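Home | Diary | Garden | Recipes | Old Posts | Links

Wednesday, late
posted by the kitchen table diarist

Furnace, Furmont and the basement quote 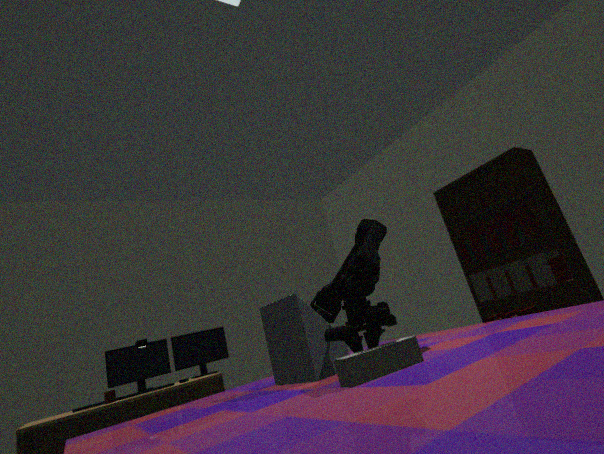 Up at 5 because the furnace was doing the clanking again. Lay there listening to it. Clank, long gap, clank clank. Gave up and made coffee in the dark so as not to wake the dog, who was already awake and wanted breakfast. So breakfast for the dog, then me, standing up, toast and the last of the plum jam. Must make a note to get jars.

The man from Furmont Heating was meant to come between 8 and 12. Came at 12:17. Nice enough, didn't say sorry. Went straight down, was down there a long while, came up with gray knees and said the blower was "on its way." On its way where, I said. He didn't laugh. He can fix it for now or we can replace the whole thing. Fix for now I said, before he got to the end of the second part. Wrote him the check and he left a sticker on the furnace with a phone number on it, which I suppose is so I can find it when it goes again.

Then Jundberg called back about the basement itself, finally, after two messages. They want $2000 to do the drain along the back wall and another $1000 if we want the floor sealed while they're at it. I said I would think. I have been thinking since October. What I can't decide is whether to do it all now and be broke till spring, or do just the drain and hope. My sister did just the drain at her place and it's been fine. But her house is on a hill. Ours is at the bottom of everybody else's.

Spent an hour on the phone with the insurance about whether any of it counts. It doesn't. Seepage is not flooding. I asked what the difference was and got put on hold, same flute tune the whole time, it's still in my head now.

Lunch: soup, the bean one, third day. Still good. Needs lemon.

Afternoon went to nothing much. Took the two boxes of books to the library drop, came home with four books. Took the long way back past Stundavar Street to see if the bakery had reopened. It has not. Paper still up on the windows. I miss the rye more than is reasonable. Bought a loaf at the big store instead and it's like eating a sponge, will do for toast.

Started sorting the shelves so they can be moved away from the wall if we go ahead. Got through one and a half. Found: paint from the old kitchen (dried solid), the good cooler, a bag of tulip bulbs I was sure I had planted. They have gone soft. Put them in the compost and felt bad. Found the Oyelaran radio too, the one from the first apartment, and plugged it in and it works! Got the ball game talk and then some church organ. Left it going while I sorted. It's up in the kitchen now on the windowsill and it's staying there.

Also found the letters. Did not read the letters. Well, read one. It was mostly about a bus schedule.

Knees bad on the stairs after all that. Took two of the pills and put my feet up, fell asleep till it was dark out, woke up not knowing what day it was and thinking I'd missed work. Dog staring at me about dinner. Dinner was eggs.

Money so far this month: furnace, dentist, now this. Put $50 in the envelope anyway, as I said I would every week, even if it has to come straight back out agian. Counting it would only make me cross so I'm not counting it.

Rain supposed to start tonite and go through the weekend. Put the towels at the bottom of the stairs, moved the rug, put the cooler up on bricks. The bucket is by the back corner where it comes in first. Will set the alarm for 3 and go have a look. Or not. Last time I got up to look I just stood there in my boots looking at it.

To do tomorrow: jars, lemon, call Jundberg before 10 and ask if they do it in two payments. Ask how long the digging takes. Ask if they put the hydrangea back or if that's on me. Library books due on the 17th, not the 27th, I always get that wrong.

No clanking tonight so far. Going up.

Newer entry | Older entry | Back to top
All words mine, please ask before you copy. Write to me through the contact page.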